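Plorkisby Folding and Packing Mat
Section 3: Laying the mat and setting out the work area 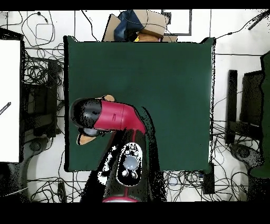
Mat laid flat, with an open carton beyond the top edge.

The mat gives you a clean, level surface for folding cloths and packing small goods. Set it out as follows before first use and each time you move it.

1. Sweep the floor or wipe down the table. Grit under the mat will show through as bumps and wear the backing.

2. Unroll the mat with the matt green side up. If it has been stored rolled, the corners may lift. Turn it over, leave it face down overnight, then turn it back.

3. Square the mat to the side you will work from. Leave at least 100 cm clear on that side if you will be using a chair.

4. Open the carton and spread all the flaps outward. Place it beyond the far edge of the mat. Do not stand it on the mat itself, as staples and damp cardboard can mark the surface.

5. Put the cloths to be folded in the carton. Small items may go in with them, but keep them near the rim where they can be found.

6. Keep pens off the mat. Ink can be removed within an hour or so using the Ollach cleaner. After that it usually stains.

7. Check that the mat lies flat at all four edges before starting work.

Note: The mat comes in one thickness, 3 mm. Do not lay two mats on top of each other. They will slip.

Note: Dark cloths are harder to see against the green. If you fold a lot of navy or black, the pale grey mat (Plurnmont range) may suit you better.

CAUTION: Cables on the floor are a trip hazard. Route them behind the work area where you can, and tie up any slack. Do not run cables under the mat.

CAUTION: Keep power strips clear of the mat when cleaning with water. Switch off at the wall first.

CAUTION: Do not roll chair castors over the mat. Dents deeper than 1 mm are not covered by the guarantee.

Cleaning is covered in Section 6. For replacement mats, write to Sobia Durrani at the Pawlak spares desk, giving the code printed on the underside.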